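About Golline

3 min read

Golline is a small bench lab that writes handling rules for surgical robot work. Suturing mostly. We started in Covlow with one rule sheet, stapled, badly. Version 38 now – still one sheet, better stapler.

Who we work for: teaching labs, training centers, a few engineering groups who want their robot arms to sew the same way on a practice bench every time. We don't certify anyone. We write the rules, run them on our own bench, and send you the sheet along with our notes on what went wrong.
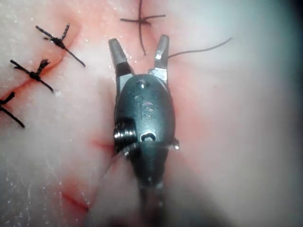
Do your rules replace the manufacturer's manual?

The manual always comes first. Our sheet covers bench habits the manual leaves to you, like how you log a stitch and when you stop.

A few rules people ask about. Jaws open on approach only if there's nothing to carry. Interrupted stitches get logged one by one, never as a batch. Loose thread gets written down before anybody moves it. If the view goes soft, stop and refocus – no guessing. Instruments get checked before every session and again after 20 stitches.

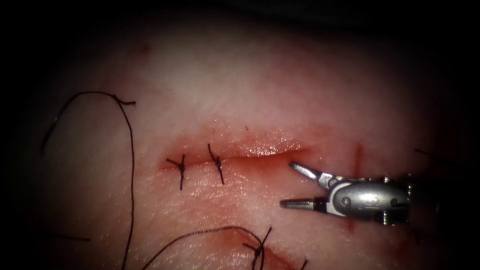 Stopping is the other big one. Anyone in the room can call it, including the newest trainee, and the arm stays put untill the person who called it says go. No arguing at the bench. Argue after, in the log. We have 1,591 log entries and plenty of them are arguing.

Unathi Swanepoel runs the bench and edits the sheet. Next revision in July. Send complaints before then, she reads them all.
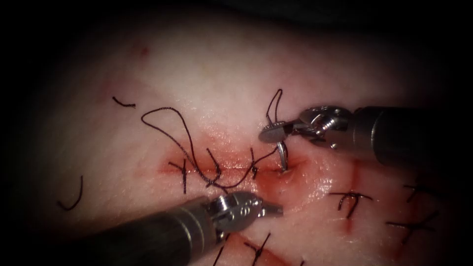 Needle driver and second grasper at the incision, suture needle in the jaws.

Visits by arrangment. Groups of 30 max.

Comments (3)

tekell_bench: We adopted the stop rule last year. Took a while for the senior people to get used to it. Is the log template free to copy?

Ngubane: Link to the older sheet is dead, can you put it back up? Our trainees still use the numbering from that one.

R.: Rule on loose thread should say who writes it down. We had two people each thinking it was the other.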